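5. What went wrong with the pouring task

5.1 The fault as we first met it

I'll be upfront: this is the section I least wanted to write and the one Noémie Vidal kept telling me people would read first. Everything up to here has been about how well the two-arm setup learned to handle drinkware (see Section 4 for the success rates). This bit is about the spills, and about one fault that had us chasing our tails for most of November.

The task is simple to say out loud. One arm deals with the bottle, the other looks after the cup, and a bit of liquid ends up where it's meant to be. We ran 1,095 attempts at the Wesunham lab. In 82 of them the cup was knocked, tipped or shoved far enough that we had to stop and wipe the table. Most of those I could explain on the spot: a bad approach angle, a cup put down too close to the edge of the reach, me setting the start pose wrong before lunch. But a stubborn group of them made no sense at all. The arm would come down nicely, fingers open, and then drift sideways in the last little stretch, as if the cup had moved over. The cup hadn't moved. You could stand right next to it and watch a gripper slide calmly towards the rim with its side linkage, and there's a horrible half second where you know exactly what's coming and your hand is still on its way to the stop button.

I got into the habit of parking the arm beside the cup with the fingers wide open and looking through the wrist view before each session, just to get my eye in.

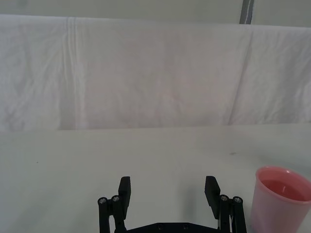

My first guess was calibration, because my first guess is always calibration. I redid the wrist camera on both arms using the Pichon routine, which takes the better part of an afternoon if you're fussy about it, and the numbers came back lovely. Next morning the first cup went straight over. So then I blamed the Drotlow motor controllers, which have a bit of a reputation in our group (somewhat unfairly, I now think). Loïc Gaillard swapped one out for me, and we got the same drift with the new one. By this stage I was keeping a paper towel in each pocket.

5.2 Finding it

What cracked it was boring. Loïc suggested we stop watching the arm and start watching the clock. Each camera stamps its own pictures, and the joint readings get stamped by a separate box, and the policy assumes that all of those stamps agree with one another. On a fresh start they did. Once the Harnitz logger had been running for a while, though, it began holding on to wrist pictures before handing them over, and it gave them the time they left the queue instead of the time they were taken. So the policy was being shown an old wrist view with a new label on it.

For big slow moves that hardly matters. The chest-height view was still coming through on time, and it's good enough to get a gripper into the right neighbourhood. The trouble comes right at the end, where the policy leans almost entirely on the wrist. It sees the cup where the cup seemed to be a moment ago, decides it hasn't gone far enough across, and keeps going. With our fingers spread wide there isn't much room to spare on the outside, and the linkage sticks out further than the pads do, so it's the linkage that gets there first.

We went back through the logs with that in mind. The longest hold-up we found was 2,422 milliseconds, which is an age when an arm is moving. The nasty part is that no error was ever raised. From the logger's point of view every picture was delivered and every picture had a sensible time on it, and our own checks only looked for missing ones. I wrote those checks, so that one's on me.

We could also see why it had looked so random. The queue only built up when the disk was busy, and the disk was busy when the previous session was still being copied off. If I stopped for a cuppa between sessions, the copy finished and the arm behaved. If I was keen and went straight back in, it didn't. I'd half noticed that things went better after a break and had put it down to me being less grumpy.

Figure 4. The two-arm pouring cell as viewed from chest height, with the cup and the bottle on the table and a gripper to either side.
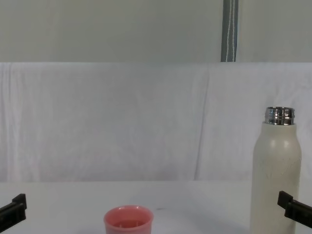 Could the arms have hurt someone while this was going on?

The chance was small but it was there, and we treat it as a safety fault for that reason. Our speed limit is applied in the arm controllers and doesn't depend on any camera, so a late picture can't make an arm go faster than walking pace. It can, however, make an arm carry on in the wrong direction after a person would expect it to stop, and on several of the bad attempts I was reaching in to save the cup. Reaching in is now against our rules, spill or no spill.

5.3 What we changed

The first fix was to take the time at the camera and carry it through untouched. It's a handful of lines and I'd be embarrassed to say how long it took to get it right on both arms. The second was a plain age check: before the policy acts, it looks at how old its newest wrist picture is, and if it's too old the arm holds position and beeps. I really dislike the beep. Noémie likes it, and she's the one who signs off on the cell, so it stays.

We also moved the copying job to a different disk. That gets rid of the cause we know about, but I wouldn't rely on it by itself, as something else will fill up a queue sooner or later.

After the changes we did a fresh block of pours and got 4 spills. I went through each of them by hand. Three were ordinary bad grasps on the bottle, where it turned a little in the fingers during the tilt. The other one I can't account for. The stamps line up, the wrist view is current and the arm still clipped the rim on its way out. It's in the released logs under the session dated 14/04/2019, and if anybody can work out what happened there I'd love to hear from them.

5.4 Things we didn't test

We never tried making the delay on purpose at different lengths, so I can't tell you how late a picture has to be before the policy goes astray. We meant to, but the cell was needed for the stacking work in Section 6. We also only used liquids that wipe up easily, and nothing hot. The results from before the fix are kept in Table 3 in their own column, and the training data recorded during the fault has been left out of the final policy altogether. Retraining without it cost us a fair chunk of the early sessions, including a couple I was quite proud of.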